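Chapter 3
The Floor, the Bed and the Basin

Welcome back, and I hope you have had a cup of something since Chapter 2, which was rather heavy on cupboards. We turn now to the bedroom, and in particular to all the small belongings that live in a bedroom without ever having been given a place. By this I mean tins, cartons, lighters, soft toys, odd cloths, a cushion or two. They drift from the bed to the floor and back again, and most of us step round them for weeks.

When I taught the evening course at Flinbridge, I used to ask each group to begin the September term by looking at one room and touching nothing. People found this terribly hard. Jummai Onyeka, who later helped me to rewrite the exercises, had a shelf half emptied before I had finished giving the instruction! But a good look first is worth the patience, and it is what I should like you to do as you read on.

3.1 What gathers on the floor

A patterned cover or rug in the middle of a room makes a very tempting table. It is soft and it is near the bed, so whatever is in your hands gets set down there — just for now, as we all say. Look at how mixed the company becomes. A red box keeps close to a red tin with gold trim, and a lavender plush ball with a face on it has a crumpled piece of green fabric tucked in behind. None of these would be stored together by anyone sitting down with a plan.

Notice too how near the proper storage often is. The wardrobe in this room has shelves and a row of drawers, and one of its doors is standing open.

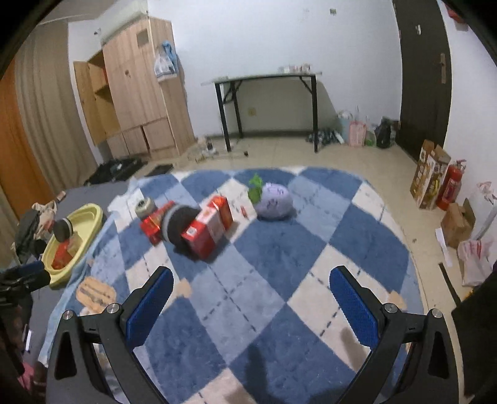

3.2 The basin method

The tool I recommend for this sort of room is a plain plastic basin, the kind you might wash socks in. Gilla, my first teacher in these matters, swore by hers and carried it from room to room on her hip. A basin is easy to lift and wide enough to see into, and it has no lid to hide under. You put it on the bed, where you can reach it without stooping, and you fill it with the small hard things first. Soft things wait their turn, for they take up all the space and bury everything else.

You will see a basin at this stage on the dark grey sheet, beyond a fleecy blanket of navy, pale blue and off-white. Red cartons make up a good part of the load, one of them marked 红旗渠, and there is a little silver lighter in with them. A black and grey sponge block has been stood up towards the back. One small red box is on the sheet outside the basin, and a white cloth rests at the far edge of the blanket. Make a habit of running your eye round the outside of any container before you carry it away, as well as looking in it.

A word about lighters. Gathering them up with everything else is perfectly all right while you work, but they should not stay in a mixed basin, and certainly not where children can get at them. We shall come to safe places for them in section 3.4.
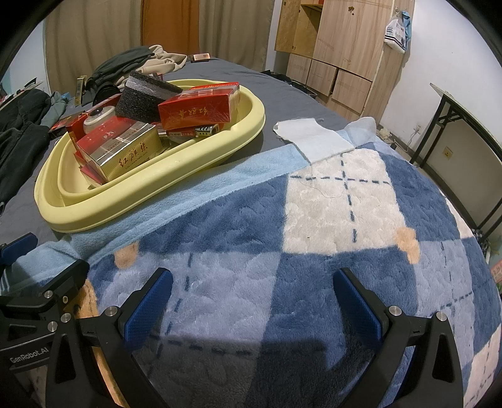

3.3 Before you begin

Choose one room and allow yourself an unhurried evening. You will need a basin, a damp cloth and a pencil. Write down the first 16 small things you notice, in whatever order your eye meets them, and beside each one put the place where you would go to look for it if it were lost. If you cannot think of a place, leave a gap. Those gaps are what the rest of this chapter is about, and Exercise 4 will ask you to go back and fill them in, so do keep the list somewhere you will find it again.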